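Home Current Issue Past Issues Submissions Contact

4. Tray layout and the order of tasting

4.1 Setting and materials

The second study moved from the printed beer list to the tasting paddle. Both participating taprooms, Lostska and Hedegaard, already sold a flight of four pours, each 60 mL, chosen by the customer from the full board. At Lostska the glasses came on a plain timber paddle with four holes in a row. At Hedegaard they came on a shallow metal tray with no fixed positions, and the bartender set them down in whatever arrangement was quickest. These differences were in place before we arrived, and we kept them for the baseline period.

For the test period both sites used the same tray, a square one with a raised lip and a coloured liner. The liner was either close in colour to the bar top or in strong contrast to it. Bartenders were asked to place the glasses in a square in the order the beers had been called out, starting at the top left from the customer's side. A small card in the tray named each beer. The card did not give the strength or the bitterness, as those were already on the board.

We recorded 166 flights over the two sites. A full set would have given 664 pours, but six were left out after a keg change at Lostska meant the beer in the glass did not match the card. The analysis below uses the remaining 658. Flights shared by more than one person were kept in, with the first person to lift a glass treated as the customer. Ravn and Overgaard excluded shared flights in their earlier work on cider houses, and our results should be compared with theirs cautiously for that reason.

4.2 What was recorded

The observer sat at the end of the bar and noted which glass was lifted first, the order of the other three, and whether a full-size glass was ordered afterward. The follow-up order was taken from the Jikix till record and matched to the flight by tab number. Customers paying cash with no open tab could not be matched, so they are counted in the tasting-order results but left out of the follow-up results.

We did not ask customers why they chose a particular glass. A pilot at Hedegaard in February had included a one-line question on the back of the card, and most people either ignored it or wrote the name of the beer they liked best. Bisgaard reported the same problem with coasters. A short interview would have given better answers, but the owners of both sites were reluctant to have customers stopped on a busy night.

4.3 Colour, edges and stray glasses

Our working assumption was that the liner would act on the customer in two ways. It would mark the flight as one set of things, separate from the coasters, phones and food baskets on the bar, and it would alter how readily the pale beers could be told apart. A dark liner makes a light lager easy to pick out by its rim and foam. A pale liner does more for the colour of the beer itself. The two effects are difficult to separate in a working bar, where the light changes through the evening and the bar top is rarely clear.

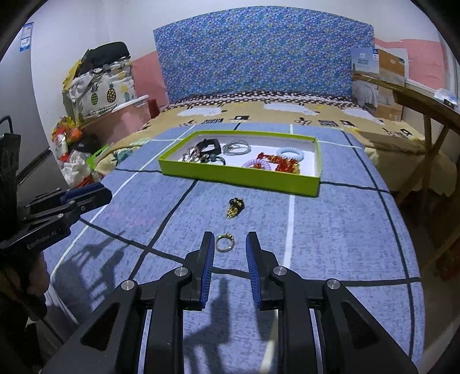

Customers who moved a glass out of the tray gave us the most trouble in coding. Some lifted a glass, sipped, and put it down on the bar; others returned each one to its spot. We had planned to treat any glass outside the lip as finished, and this proved wrong often enough that the rule was dropped in the first week. A tray sets up a strong boundary when its colour departs from the surface below, as the lime-green lid with its white interior does on the blue plaid sheet in Figure 2, but small items lying outside the boundary, like the gold ring there, still have to be dealt with one at a time. In the revised coding a glass was finished only when it was empty or when the bartender took it away. Two coders worked through the observer's notes separately and settled disagreements by discussion.

The grid idea was also considered. Stougaard has argued that a ruled or checked surface leads people to square up the objects they put on it, and a checked liner might have kept the glasses in position longer. We did not test this. The owner at Lostska felt a checked liner looked too much like a picnic, and it was more important to us that both sites used the same materials.

4.4 Results

The top-left glass was lifted first more often than any other in both liner conditions. The preference was stronger with the contrasting liner and weaker where the liner was close to the colour of the bar. At Lostska, where regulars were used to the row of four, the glass nearest the drinking hand was a strong second choice. We saw no clear pattern in the order of the last two glasses.

Follow-up orders tracked the first glass only weakly. Customers who started with Skorkolari, the sour wheat beer carried at both sites, seldom ordered a full glass of it, wherever it had stood in the tray. Customers who left it until last ordered it somewhat more often. This agrees with what the bartenders already believed and with the usual advice to serve sour beers after milder ones. The number of matched tabs is too small to say more.

4.5 Limits

Both taprooms are in the same town and draw on many of the same customers. We had no way to tell whether a person had taken part before, and a returning customer may have learned the arrangement. Spilled beer also stained the paler liners, and by the end of the test period they were noticeably darker than the colour we had chosen. Holst has suggested laminated liners for this kind of work. We would use them in any repeat, provided the glasses do not slide.

Related items
Beer list wording and the second round
Glass size and price display in small taprooms
Returning swing-top bottles: a survey of cellar-door sales
Coaster surveys and their response rates

Last updated: 1/9/26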